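By Zawadi Urio
Tuesday
3 min read

We use cookies to remember your settings and to count visits. Accept all | Manage choices

Jetudham's board cell gets a tune-up, and a digital twin to practice on

The pick-and-place cell at Jetudham has been back at work since Tuesday morning, and I can't remember the last time a maintenance stop got people this excited. I spent most of the day in the workshop, got grease on a good sleeve, and came away wanting to tell everybody about fingertip pads.

Some background for readers who haven't been out that way. The cell is a single arm with a two-finger gripper, set up to move small wooden boards from an infeed table to a sanding station run by Clivgate. It had done 3218 picks since its last full service when the operators began to notice boards landing a little crooked. Nothing was dropped, and nothing was scrapped. But the sander is fussy about angles, and people were starting to straighten boards by hand, which rather spoils the fun of having a robot.

The old way to deal with it would have been to stop the line, jog the arm around at a crawl and squint. This time the crew started in simulation. Erdem, the small software shop that built the cell's controls, has spent the spring putting together a rendered model of the gripper and its table, and May was the first month it was good enough to plan a real service with. You can bring the fingers in over the work, stop them anywhere you like, and stare at the linkage for as long as your coffee holds out!

And staring pays off. The links, the pivot holes and the socket screws in the base are all modeled, so the crew could talk through which part to reach for first before anyone had picked up a hex key. They also tried approach angles next to a board and next to a plain white block they use for practice runs, to see how much room the fingertips had on each side.
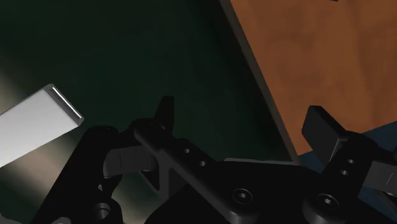
What changed on the real machine

The culprit was wear in one finger pivot, plus a fingertip pad that had gone shiny. Both pads were swapped (always do them as a pair, the crew told me more than once) and the pivot got a new bushing. The base screws came out, were cleaned, and went back in with fresh threadlocker, tightened a bit at a time on alternating sides so the base would sit flat.

Then came my favorite part. With the gripper back together, the arm was sent to its reference position and the fingers were opened and closed 30 times with nothing between them, while two people listened. Just listened! A dry pivot makes a tiny tick near the end of the stroke, and once you've had it pointed out you hear it everywhere. My car door does it. The rebuilt gripper made no tick at all, and there was a small cheer.

After that the crew loaded the new approach path. In the model, coming in a touch steeper had left more space between the finger and the edge of the board, and they wanted to find out if the real table agreed. They ran it at low speed first, with one hand by the stop button, then at 70 percent, then at full production speed. The boards went down straight each time while I was watching, and the Clivgate sander took them without complaint.

The whole stop lasted 3 hours, including lunch. The previous service took most of a shift.

Not everything is settled. The lighting in the model is still darker than the shop floor, and black parts on a dark table take some getting used to on screen, so Erdem is working on a brighter setup. The torque values also live on a laminated card taped inside the cabinet door, and several people would like to see them pop up when you click on a screw. I would too.

Next in line is the older cell across the aisle, the one with the Asirov feeder. Its gripper has a different linkage and will need its own model, and the crew is already arguing happily over who gets to take it apart for measuring. Until then the board cell goes onto a shorter inspection routine: wipe the pads at the start of each shift, check the base screws once a week, and listen for the tick.

Get shop-floor news in your inbox. Enter your email to sign up for our newsletter. Unsubscribe at any time.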